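Keeping the Fingers Honest
An afternoon with the woman who looks after a pair of Trilldale's hand-held grippers

Most of the trouble, Shuk-fan Yeh tells me before I've even got my coat off, comes down to foam. She has been looking after the hand-held grippers at Clira since they were first bolted together, and in that time she has replaced one motor, two cables and 69 finger pads. She keeps the old pads in a cookie tin, which she opens for me with real fondness (a couple of them crumble when she tips it).

Clira has a few rooms upstairs from a bicycle shop in Trilldale, and what it makes, if you want to be strict about it, is practice. A person holds a gripper in each hand and does some ordinary little job at a table, and the recordings go toward teaching robot arms to do the same job by themselves. A good session is 300 pickups. So the pads get squeezed, dragged and bumped against the tabletop all morning long, and by October of last year the team was losing whole sessions to slips before anyone thought to look closely at what the fingers were wearing.

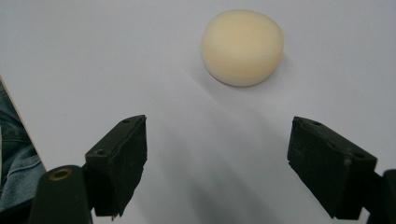
Her routine these days takes 91 minutes from start to finish if the phone stays quiet, and she'd like it known that she has tried to hurry it and always been sorry. The jaws go all the way open first. She runs a thumbnail along the bottom of each pad, feeling for the spots where the material has started to go, and then she gets down at table level and looks at whether the two faces meet squarely. A pad that leans by even the thickness of a business card will push a light object sideways before it grips, and you can lose a good hour blaming the software for that. (She has. She brought it up twice.)

Then there are the screws. Tighten them too much and the pad bulges in the middle, too little and it creeps. Shuk-fan learned on Birnel drivers at an earlier job repairing sewing machines, and she still does the last quarter turn by hand, with her eyes half closed, like somebody listening for a train.

After the screws comes what everyone at Clira calls the round-thing test. You set down something with a curved side, close on it gently, lift, and put it back where it came from, over and over, until you're satisfied or thoroughly bored. She moves on to trickier stuff only when that goes smoothly, and Kwok-wai Lu, who runs the sessions, has a whole shelf of it: boxes with lids, shallow dishes, balls, little pieces that like to fall over.

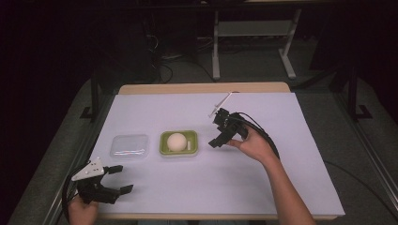 Both grippers over the table, with a lidded clear container and a ball in its green tray on the paper.

"People want to talk about the clever part," Kwok-wai says. "I want to talk about whether the left one closes the same as the right one." He writes the results in a green ledger by hand, and it was on page 167 that the pair of them finally spotted the pattern in the slips. The bad sessions bunched up near the end of each set of pads. Since then they've changed pads on a schedule, good or bad, and the cables get a look at the same time, mainly where they leave the gripper and take most of the bending.

Shuk-fan has lately been trying a denser sheet from Cárdenas, a supplier she found through her brother-in-law, and she's cautiously pleased with it. It cuts cleaner and smells worse. She'll give it another month in the tin's good company before she orders a full roll.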